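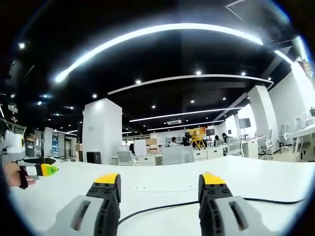

Itari Court Owners Association
Minutes of the general meeting, held Thursday in the ground floor meeting room

Opened: 6.35 pm
Chair: Fadwa Morsy
Apologies: owners of lots 7 and 19. Proxy for lot 19 held by the chair.
A quorum was confirmed.

1. Previous minutes

Accepted with one correction. Item 4 should read "bathroom exhaust duct", not "kitchen exhaust duct". Moved lot 2, seconded lot 11. Carried.

2. Matters arising

2.1 The stair nosing on level 2 has been refixed. Item closed.

2.2 The lot 14 owner has supplied the waterproofing certificate for the ensuite. The certificate covers the shower recess and floor but does not state the height of the wall membrane. The secretary is to write to the installer for a corrected copy. Item remains open.

3. Floor covering replacement, lots 5, 9 and 12

3.1 Three owners have applied to take up carpet and lay hard flooring. All are in the rear wing, which has a suspended slab of 200 mm with no ceiling insulation below. The applications were taken together because the construction is the same.

3.2 The report from the acoustic tester, Braveck, was tabled. Testing was done in the living room of lot 9 with the carpet lifted and a sample panel laid on rubber underlay. Braveck found the result acceptable under the by-law, provided the underlay is continuous and the boards do not touch the walls or door frames. Its report applies to floating floors only. Direct-stick boards were not tested.

3.3 The lot 12 owner asked whether tiles could be used in the hallway in place of boards. The chair said the application on file was for boards and that tiles would need a separate test. The owner will proceed with boards in the hallway and leave the existing laundry tiles as they are.

3.4 The lot 4 owner, directly below lot 9, asked for the conditions to be written into each approval and not left to the contractor's quote. Agreed.

3.5 Resolved: that the three applications be approved on the following conditions.
(a) Floating installation over the underlay named in the Braveck report.
(b) Perimeter gap kept clear and covered by skirting fixed to the wall only.
(c) Photographs of the underlay, before boards are laid, sent to the secretary.
(d) Old carpet, smooth edge and underlay removed from the site by the contractor. The shared bins are not to be used.
(e) Noisy work between 8 am and 4 pm on weekdays.
Moved lot 11, seconded lot 4. Carried, lot 16 abstaining.

4. Kitchen renovation, lot 16

4.1 The owner outlined the proposal by El-Sayed Joinery. The existing cupboards come out, the sink moves to the window wall and the cooktop stays where it is. No structural walls are affected.

4.2 Moving the sink lengthens the waste run by around 400 mm. The plumber proposes to keep the pipe inside the cabinet kickboard, with no new penetration through the slab. Members had no objection to this arrangement.

4.3 The drawings show the rangehood venting through the external wall. This would alter the brickwork, which is common property, and was not included in the notice of meeting. The chair ruled that it could not be voted on. The owner may resubmit with an elevation showing the position and colour of the cowl – or change to a recirculating unit, in which case no further approval is needed.

4.4 Resolved: that the lot 16 kitchen work be approved, excluding the rangehood duct. Water isolation to be notified two clear days ahead by a sheet in both lifts. Moved lot 2, seconded lot 8. Carried.

5. Balcony sealing

5.1 The sealant on the upper balconies is due for renewal. The contractor recommends Flusatach, a two-coat membrane that can be applied over the present coating once the loose material has been ground off. Some members were concerned about adhesion at the door sills, where earlier repairs used silicone.

5.2 The contractor is to provide a trial patch at the lot 20 sill before any order is placed. The silicone is to be cut out fully at that location and the method recorded.

5.3 Colour was discussed. The standard grey was preferred to the sandstone. No vote taken.

5.4 Deferred to the next meeting pending the trial patch.

6. Lift protection during works

6.1 Lift 1 is the only lift to be used for materials. Padding is stored in the bin room and is to be hung before each delivery and returned the same day. The lot 8 owner reported that two of the hooks are bent. Replacements to be ordered.

6.2 Long boards and benchtops that do not fit the lift may be carried up the rear stair. They are not to be stood in the foyer overnight.

7. General business

7.1 The lot 3 owner asked that contractors stop using the visitor bay nearest the ramp. A notice will be sent with each approval letter.

7.2 The paint code for the corridor doors has been requested again. Secretary to include it in the next circular.

Next meeting: January, date to be advised.
Closed: 8.10 pm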